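# Chapter 4: Who Does the Sorting Now?

Companies that buy robots like to talk about "freeing people up." Keep that phrase in mind as you read this chapter, and ask each time what the people were freed up to do.

Take Barnelby, a recycling contractor that handled office and cafeteria waste. In August its managers signed with a supplier called Drellico for a set of robot arms and the sorting software that went with them, sold under the name Hinis. The sales material promised lighter work and better jobs. It said very little about pay.

Anoma Karunaratne had sorted bottles and wrappers by hand for years. After the change she was called a "cell attendant." She cleared jams, picked up what the arms dropped, and signed off on a count at the end of each shift. On the shift we studied, the software logged 2356 items. Karunaratne kept her own tally of the ones she had to handle anyway, and it came to 1604. Management used the first number in its report. The second stayed in her notebook.

Her supervisor, Magnus Strachan, saw things differently. Sore wrists and cut fingers were down, he told us, and he was glad of it. We have no reason to doubt him. But he also admitted that the attendants now stood alone for most of the day, and that two of them had asked to go back to the loading dock.

Hand sorting was dull and sometimes dirty. It was also full of small choices: is there still juice in the bottle, does the cap come off, is that wrapper paper or plastic? A good part of this chapter is about where those choices go when a machine takes over the lifting.

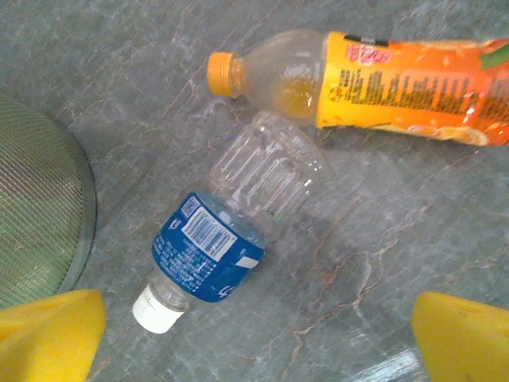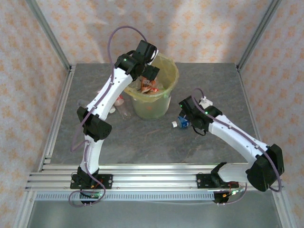
**Did automation remove the sorting job at Barnelby?**

It removed the title and part of the lifting. Much of the handling and nearly all of the judgment stayed with the attendants, at the same hourly rate, and the company's figures had no column for it.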